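18th February

Second session of the arm club tonight, and I came home less convinced than I went. Eight of us signed up in January and four turned up, if I count Soledad Mateos, who runs the thing and has to be there.

The task this term is clearing up. The arm has to take hold of a dustpan, get the bits off the floor and into it, and carry the lot away. Soledad calls it a household problem. I said my household solved it with a wrist and a bad mood, and she wrote that on the whiteboard under "assumptions," which I suppose I deserved.

The taped grid was my first argument of the evening. Zacharias (the team at the next bench, named after somebody's cat) says the blue lines are only there so we put things back in the same spots between runs. Fine. But the arm has a camera at the wrist and the camera sees the tape as well as we do, so how would we know what it is going by? I asked whether we could pull it all up for one run and see. Soledad said after the Drimemholm meet. Everything I want to check seems to come after the Drimemholm meet.

Our team is called Runda. I voted against it.

I had the notebook, so I wrote down which piece went in which square and what the jaws were doing when somebody said "go." My handwriting is terrible when I'm standing up. I can read "croissant NE of pan, touching??" and then something that is either "sponge" or "spoons." We have no spoons.

I did save a couple from the wrist camera before I packed up, mostly so I'd have something to hold up against the log, which so far says "OK" after nearly everything.
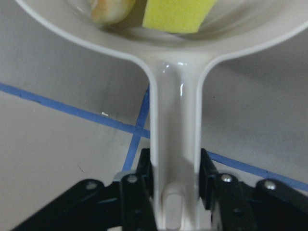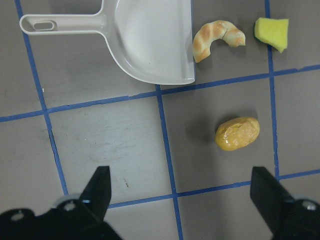
Runda bench, wrist camera: the white pan and the yellow sponge.

Looking at them again at the kitchen table. With the pan held by its handle and the sponge in the bowl, it all looks very capable. I can see exactly why people put that kind of picture on a poster. Then I look at the other one, with the pan lying flat and empty, the croissant almost against its lip and the roll off in a square of its own, and I start thinking about how much of the job is in the arranging. A croissant that close to the edge is a kindness. Crumbs under my stove don't line up like that. I'd like to see it try a lentil.

I said some of this to Soledad, more politely. She said you start with big soft things and work down, and that I was welcome to bring lentils in once we could do the roll every time. I asked what "every time" meant and she said we should decide that ourselves and write it down before we ran it. That was a good answer and it annoyed me all the way to the bus.

What I don't trust is the word "learned." Unach, the program we were given to run the arm, puts up a little green message when a run finishes, and the others cheer at it. I asked what makes it go green. Neither of the other two knew. I went through the settings while they were getting coffee and as far as I can tell it goes green when the arm has made all its moves. Whether there's anything in the pan doesn't come into it. You could take the roll home in your coat and it would still go green. I'm going to do exactly that next session, or at least put it on the windowsill, and see who cheers.

So I've made us a second column in the log: what the screen said, and what was in the pan. Three tries to a layout, same layout each time, then move one thing and do three more. It will be slow and I'll be unpopular. The Zacharias people do one try, film it, and go on to the next layout, and their log looks wonderful.

To be fair to the machine, I still like watching the jaws come down on that handle. It's narrow and shiny and I'd have bet on it slipping. I want to know what happens if the pan is turned a little, handle pointing some other way. Would it go for where the handle is, or for where the handle was last time? That's the question I'd have the whole club work on if I were in charge, and it's probably just as well I'm not.

Things to do. Ask Soledad for the key to the parts drawer, she said yes and then forgot. Wipe the floor panels, they're scuffed and I'm tired of squinting at marks and wondering if they're crumbs. Find out if the Drimemholm judges set out the pieces or we do. If we do, I have a speech ready. Buy lentils.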